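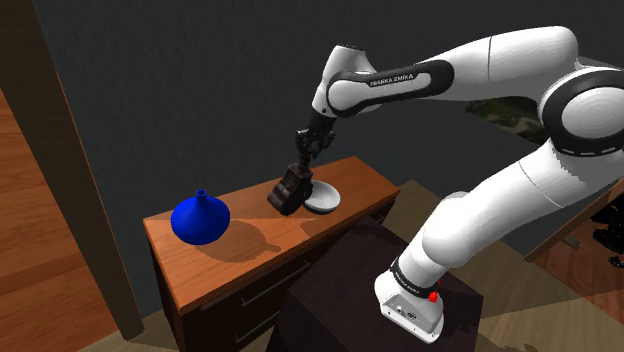

Dredell cell, simulated side: the arm over the cabinet, bowl and vase at their start positions.

Home Notes Cells Parts Contact

Reading time: 4 minutes

Resetting the gripper in the Dredell cell

I spent most of June putting the Dredell cell back in order after we moved it to a new version of the simulator. The arm itself came across cleanly. The gripper did not, and neither did the place where the base sits on its pedestal. These are my notes, mostly so that I can repeat the job.

Start with the base. Our cell file, which came from Fahmy, stores the pedestal height and the base height as two separate numbers. The old version added them together on loading. The new one takes each from the floor, so the arm loaded sunk into the block by the full height of the pedestal. The collision check then pushed it out again on the first step, and every joint started with an error. I made the base a child of the pedestal and set its offset to the thickness of the mounting plate. After that the joints sat still at start-up.

The cabinet was next. Its top was marked as a fixed body, but the drawers were still free to slide, and contact at the front edge moved them a little on each run. I locked the drawer joints. If you need the drawers for a task, unlock only the one you want and give it some damping.

Now the fingers. Each one is driven through a linkage, and in the file only the left side has a motor. The right side follows through a mimic constraint. In the old version the constraint was stiff by default. In the new one it is soft unless told otherwise, so the right finger lagged behind the left and the grip closed off centre. I raised the stiffness in steps, running the same close command each time, and stopped at 147. Above that the linkage began to buzz at full opening. The units depend on how your file is scaled, so treat my number as a starting point. 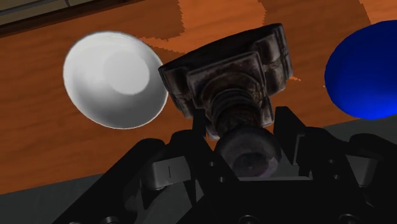 Opening width is the last setting I check, and I now do it from the gripper end instead of from the side. I bring the hand up to the part with the fingers open and stop before closing. The part we use is a dark, worn-looking pedestal thing with a ringed neck and a round knob, and the knob should lie between the fingers with neither pad pressing on it. The same view is useful for clearances. The bowl nearly touches one corner of the base, so a wide approach on that side has no room to spare, while there is plain wood between the part and the blue vase. I set the approach angle with that in mind and left the opening width alone.

Two more settings to look at before you blame the controller:

Finger friction. The Astum material set gives one value for sliding and another for twisting. Ours had the twisting value at zero, which lets a part held by a narrow neck swing under the hand.

Solver steps. Stella Mfinanga suggested doubling them for the hand only. It costs roughly a tenth of the run speed on my machine – acceptable for set-up work, less so for long batches.

I keep a plain text log beside the cell file with the old value, the new value and the reason. The Fakora cell is next and uses the same hand.

Comments (3)

tomr_cells
Did you try putting a motor on both fingers and dropping the mimic constraint?

Author
Yes. It works, but the two sides fight each other when the part is off centre. I went back to one motor.

pegboard
The twisting friction was my fault as well. Two evenings lost. Thanks for writing it down.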